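Cerno Greenway - Frequently Asked Questions

Last updated 06/05/2024

What is the Cerno Greenway?
It's a nine-mile walking and biking path between Hostness and the old mill site at Dukico. It follows the bed of a rail line that quit running decades ago, which means it's wonderfully flat almost the whole way. We love this path and we're always happy when new people find it!

Where can I get on?
There are two main trailheads. The Hostness lot is bigger, with room for buses and horse trailers. The Dukico lot is gravel and fills up early on weekends, but it's a short walk from there to the pond. You can also get on at Gebremichael Road, where there's a bike rack and a bench, but please don't park along the shoulder. The farm across the way needs it for equipment.

Is there a fee?
No. Parking is free too.

Can I bring my dog?
Yes please! Dogs need to be on a leash, six feet or shorter. Bags are at both trailheads (we run out sometimes, so tuck a couple in your pocket).

Are e-bikes allowed?
Pedal-assist bikes are fine. Keep it under 15 mph and call out or ring a bell when you pass. Gas-powered anything stays home, except for the maintenance truck.

When is it open?
Sunrise to sunset, all year. There are no lights. We don't plow, so after a good snow the path belongs to the skiers - and what a treat it is on a clear morning, with the whole valley quiet.

Is there water or a restroom?
Both at Hostness. The Dukico end has a portable toilet from spring until November and no water at all, so fill up before you start.

What will I see out there?
So much! Spring is our favorite, when the frogs get going in the wet spots near Gebremichael Road and you can hear them before you're even out of your car. Bluebirds nest in the boxes along the middle stretch. Late summer is goldenrod and about a million crickets. Bring binoculars if you have them, and go slow.

Can I pick the blackberries?
Go ahead, a handful or two for eating as you walk. Leave plenty for everybody else, birds included.

Is it OK for strollers and wheelchairs?
The whole route is paved and the grade is very gentle. Some sections are older than others and have bumps and cracks, so bigger wheels are more comfortable.
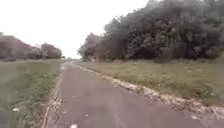

If you'd like the smoothest ride, start at Hostness and turn back at the stone culvert. That stretch was repaved most recently, and there's a bench at the turnaround.

How do I report a fallen tree or a bad spot?
Use the form on our Contact page and give us the nearest mile marker. For anything dangerous, call the Hostness town office during business hours.

Can I hold a race or a group walk on the path?
We'd love that! Groups under 200 just need to send us a date. Anything larger needs a permit from the town, and that can take a while, so start early.

Do you have a printed map?
Yes, in the box at the Hostness kiosk. We printed 2000 of the new ones with the bird list on the back, and they're going fast.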